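# Powder coat on wire mesh shelf keeps chipping, worth touching up or just replace?

**skinley_r**

I have a few black wire mesh organizers I use in my craft room, the open-front kind that sit on a desk. Two of them are fine. The third one has started to chip where the wires cross, mostly along the bottom front edge, and I'm seeing small orange spots that I assume are rust. It sat near the window through a humid June, so I'm guessing moisture got in.

I called the store I bought it from (Narkard, the housewares place out by the highway) and they said the line is discontinued. Their suggestion was to buy a whole new set. I don't really want to do that for one shelf.

What I'd like to know:

- Can I stop the rust without stripping the whole thing?
- Does ordinary spray paint stick to powder coat, or does it peel off?
- Is there any way to keep it from marking up a white tabletop? I've already had one faint orange line that took a lot of scrubbing.

I have basic tools, a garage, and some leftover primer from a bike project. No compressor or anything like that.

---

**Chaudhary**

You can fix this in an afternoon plus drying time. Powder coat is baked on and you can't redo it at home without an oven set up for it, but spray enamel over it holds up fine on something that only carries yarn and paper.

1. Take everything off and wash the shelf with dish soap and warm water. Use an old toothbrush at the crossings. Rinse it and let it dry completely. Overnight is good, or stand it in front of a fan.
2. Go over the orange spots with a small wire brush until you see clean metal. Don't press hard on the thin wires, they bend.
3. Scuff the rest with a gray abrasive pad. You only want to take the shine off. Sandpaper is a pain on mesh and it rips.
4. Wipe it with denatured alcohol or mineral spirits. Let that flash off.
5. Dab rust converter on the bare spots with a cheap artist's brush and wait as long as the label says.
6. Prime. Check what your bike primer is. If the can says it's for bare metal you're fine.
7. Spray 3 light coats of satin black, turning the shelf between coats. Mesh wastes a lot of paint and it drips at the crossings if you go heavy.

Hang it from a coat hanger while you spray so you can reach the underside. Outdoors or with the garage door open, and wear a respirator. Satin will match better than gloss. Flat shows every fingerprint.

Give it a week before you load it up. It will feel dry the same day, but it dents easily until it has cured.

I've done mine this way and it's been on a white table against the wall ever since with no marks.
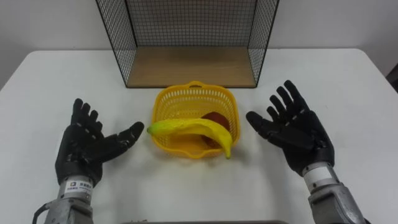

*Black mesh shelf at the back of the white table.*

For the table, put small clear bumpers under the corners. The rust line you had came from water sitting between the metal and the surface, so lifting it even a little helps. Felt pads soak up water and hold it there, so skip those if the room is damp.

If the line comes back, try a paste of baking soda and water before anything stronger. Don't use bleach on rust stains, it can set them.

---

**Skasto**

Just replace it. By the time you buy converter, enamel and pads you've spent what a new one costs. Any black mesh shelf will look close enough to the other two from a few feet away.

If you do keep it, move it away from the window.

---

**skinley_r**

Thanks both. I already have the primer and a wire brush, so I'm going to try painting first. One follow-up for Chaudhary: the can I have says "self-etching." Is that OK over the converter, or do I need to skip one of them?

---

**Chaudhary**

Skip one. A lot of self-etching primers don't get along with converter, they both have acid in them. If you can brush down to clean metal everywhere, use the self-etching primer alone on those spots and leave the converter out. If some rust won't come off, use the converter there and get a can of regular oil-based metal primer to go over it. Check the back of both cans too, some brands list what they can't be used with.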